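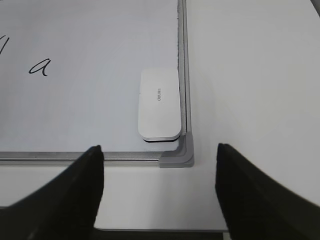

Search this site Enter keywords Go

Taking part > Adult learning > Open calls

Reading time: 4 minutes

Call for participants: Handwriting in Later Life

The Wakley Centre for Adult Learning invites applications from adults who wish to take part in a study of how people return to writing by hand after a long period of typing. The study forms the second stage of the Menar Project. The first stage gathered 2,926 pages of everyday writing, among them shopping lists, letters, recipes and diary entries, from 307 households in the Wakley area.

The second stage is smaller and asks more of those who join it. We are seeking 29 participants, each of whom will attend a weekly session at the Centre throughout the spring term and will keep a short written notebook at home between sessions.

Who may apply

Applications are welcome from anyone aged 55 or over who learned to write by hand at school, in any language that uses the Latin alphabet, and who now does most of their writing on a keyboard or telephone. No particular standard of handwriting is expected. Applicants who consider their handwriting poor, or who were told so at school, are especially encouraged to come forward, as they were few in number in the first stage.

Left-handed applicants, including those who were made to change hands as children, are also particularly welcome. Two places will be held for participants who have had an injury to the writing hand, provided that they have their doctor's agreement to take part.

Persons who have taught handwriting for a living are asked not to apply at this stage. A separate call will be issued to them in December.

What taking part involves

Sessions last ninety minutes and are held in Room 2 at the Wakley Centre. Each session begins with a short warm-up, followed by a piece of copying, a piece of dictation and a period of free writing on a subject of the participant's own choice. Participants work at their own pace. Free writing is not read aloud, and it will be seen by the study team only where the participant has given written consent.

Some sessions deal with joined letters and some with separate letters. The team is interested in the forms that people were first taught, which differ a good deal by school and by decade, and in whether these forms come back with practice. Participants will be asked at the outset to write down the alphabet as they remember learning it, without help and without correction.

The home notebook should take no more than ten minutes a day. It may be kept in pen or pencil. Notebooks are supplied by the Centre and are returned to participants at the end of the term, after copies have been made of those pages which the participant agrees to share.
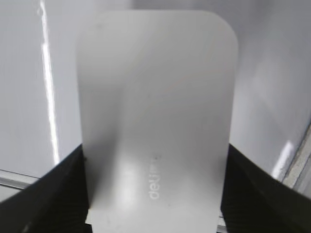 Shih-chieh Lo, looking back on the first stage, told the Centre that the daily notebook had been harder to keep up than expected in the opening fortnight, and that future participants would be well advised to settle on a fixed time for it, preferably in the morning before any messages had been answered. "By the end I was writing to my sister by post again," the same account goes on, "and she complained that she could not read it, so I slowed down."

Remarks of this kind have led to a change in the timetable. The notebook will now begin in the second week, once participants have met one another and had an opportunity to ask questions.

Expenses and access

Participation is unpaid. Travel within the Wakley area will be refunded on production of a ticket or receipt, and tea and coffee are provided. The building has level access from Gakero Street, and there is a hearing loop in Room 2. Large-print papers can be supplied on request - please mention this on the form so that they are ready for the first session.

Use of personal information

Names and addresses are kept separately from written work and will be destroyed when the study closes. Participants may withdraw at any time and need not give a reason. Work already handed in will be returned to them if they so wish.

How to apply

Application forms may be collected from the front desk at the Centre or requested by telephone. Applicants are asked to complete the form by hand where they are able to do so. A short letter should be enclosed, of no more than one side, stating when the applicant last wrote regularly by hand and for what purpose.

Completed forms should be addressed to the Menar Project, Wakley Centre for Adult Learning, or left in the box beside the front desk. The desk is closed on Sunday. All applicants will receive a reply by post, and those offered a place will be asked to confirm it in writing within ten days.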